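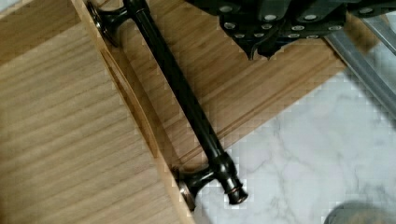 Vesna Ivanov thinks the gripper never let go at all, and that the log only says it did. Her note was waiting on the bench when I got in, underlined twice, so I guess I'm starting there.

Sunday, October 19, 2025

Drawer pull job, Rander cell. Run 241 stopped with a force fault at 41 newtons, on the retreat move of all places. The limit is 9! The arm should have quit long before that, and it kept going until I hit the stop. My hand was outside the fence, for the record, but I've leaned in there plenty of times to nudge a part and I won't be doing it again.

Went through the config after lunch. The force limit was sitting in the old Kernance file from April and the new program never loads it – it falls back to the default, way up at 565. So that's the safety half explained. Vesna's half (did the fingers open?) I still can't answer. The open signal goes out, but we have no sensor at the fingertips, only the valve telling us what it was told.

Limit is now in the program itself. Tested against the foam block, tripped at 9 both times. Cell stays locked out until Felista Rugemalira signs the sheet. Still need to order a finger switch and find the spare cable.

2 comments

Felista Rugemalira: Please check the Mahmoudi cell too, same default I bet.

Vesna Ivanov: Told you – valve, not fingers.

We use cookies to keep you signed in. Accept / Settings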